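Truvmont Releases Nanach 3 Audio Workstation for Linux

Truvmont announced Monday that version 3 of Nanach, its free music production program, is now available for download. The release adds a rebuilt pattern editor, support for shared project folders and a new library of 811 instrument presets. Packages are provided for the major Linux distributions, and the source code has been posted alongside them.

The new pattern editor replaces the step grid that has been part of Nanach from its first version. Users may now draw notes of any length within a pattern, change the time signature from one bar to the next, and convert a finished pattern to an audio clip without leaving the editor. Projects saved in version 2 will open in the new release, although patterns that use the old swing setting must be adjusted by hand.

"Our users asked for an editor in which they could sketch a drum part and a melody in the same window," said Timothée Guillot, product lead at Truvmont. "The previous design did not permit that, and we concluded that it should be rewritten in full."

Developers closed 557 reported issues during the test period, which began in January. Many concerned audio dropouts on laptops using onboard sound cards. The program now selects a safe buffer size at first launch and displays a warning when the chosen value is too low for the hardware. 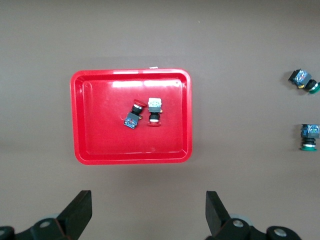
Two red-capped push-button switches in a red tray.

Nanach 3 also extends its support for external controls. Any button, pedal or knob that sends standard MIDI messages can be assigned to recording, looping or transport functions through a single settings page. Assignments are stored with the project and can be exported for use on another computer.

The preset library was prepared in cooperation with Skodstead, a sound design studio, and is licensed for use in commercial recordings without further payment. It includes 63 percussion kits and 300 bass and lead sounds. The remainder consists of pads, keys and effects. The library is offered as a separate download so that users with limited disk space may install the program alone.

Jérémie Ferrand, who coordinates the documentation team, said a revised user manual has been published in English and French. A Turkish edition is being prepared with the Ateş user group and will be posted when review is complete. Video lessons covering the track editor, the mixer and the export window will follow on the project's website.

Users of version 2 are advised to back up their projects and plugin settings before upgrading. Truvmont will continue to provide security fixes for the earlier version through the end of the year. Bug reports for both versions should be submitted through the public issue tracker.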